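Travel Planning | Talks & Handouts

Reading time: 6 min

Group itineraries with fixed transfers: speaker notes

Slide 1. Title. Leave it up while the room fills. Start at 2:10 pm regardless.

Slide 2. Scope. The talk covers land itineraries for small groups, where at least one leg is a transfer that can't be moved: a ferry, a booked coach, a timed park entry. Flights are out of scope. So is pricing, except where a missed leg changes it.

Running case is the Birnham to Arkadbridge route, with one overnight at Cenetti. I planned it for a party of 3 first and later for larger groups. Same route, same operators, different failure points.

Slide 3. The two clocks. Every itinerary runs on a published clock and a group clock. Published clock: departure times, opening hours, last entry. Group clock: how long the party takes to check out, load bags, eat and find the restroom. Most printed itineraries show only the first one. Put both on the same sheet, in adjacent columns, and mark the rows where the gap is under 15 minutes.

Show the Birnham sheet. Point at row four. The coach leaves at 8:40 am and hotel breakfast opens at 8:00 am. On paper it fits. With a large group it has failed each time I tried it. The fix was boxed breakfasts ordered the night before. Skip the hotel name if asked; it has changed management.

Slide 4. Buffer placement. Buffer before a fixed leg protects the leg. Buffer after a fixed leg protects nothing except lunch. Planners tend to spread slack evenly through the day since it looks tidy on the page. Collect it and put it in front of the one departure that can't be repeated.

For this route that departure is the afternoon ferry out of Cenetti. I hold 60 minutes there. The landing has covered seating and a snack counter, so the wait is tolerable. If the crossing is moved to the morning, the hold can drop, but then the overnight has to be within walking distance of the landing. 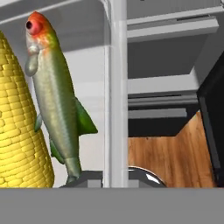 Can the ferry hold be shortened if the group has already checked in online?

Online check-in removes the ticket line only. Boarding order, bag loading and the gate closing time stay the same, so keep the full hold unless everyone is traveling with hand luggage.

Slide 5. Repeat visitors. Mixed parties are common: some people have done the route, some haven't. The usual mistake is planning two parallel days and joining them at dinner. That doubles the number of transfers to track. Better to keep one spine for the day and offer a single optional branch, with a stated rejoin time and place. At Cenetti the branch is the Qiu garden walk. It starts and ends at the same gate, so a late walker is at least a findable walker.

Pause here. Ask how many in the room have run a split day.

Slide 6. Distance versus time. The full loop, including the return by the inland road, comes to 129 miles. That figure is close to useless for scheduling. The inland section is single lane for long stretches and gets farm traffic until late morning. Use measured drive times from the same month and the same hour as the trip. My June times don't hold in October – the road is quieter but it gets dark before the last viewpoint.

Slide 7. The document itself. One page per day. Day number and overnight stop at the top. Confirmation codes next to the leg they belong to, never in a block at the end. Phone numbers in the format that works from a visitor's phone, with country code. Print two copies on paper even if everyone has the file. Signal is weak between Qiu and the Arkadbridge turnoff.

Slide 8. What to record afterward. Actual departure time for each leg, actual arrival, and where the slack was used. Nothing else. Impressions of the food go in a different file. After a few runs the sheet shows which buffers are never touched and can be cut.

If short on time, drop slide 6 and go straight from 5 to 7. Don't drop 4.

Slide 9. Questions. Likely ones: travel insurance (refer out), child seats on the coach (ask the operator in writing), whether the route works in reverse. It does, but the ferry then becomes the first leg of day two and the hold has to come out of sleep.

Handout is the blank two-clock sheet. Copies by the door.

Contact | Copyright | Back to top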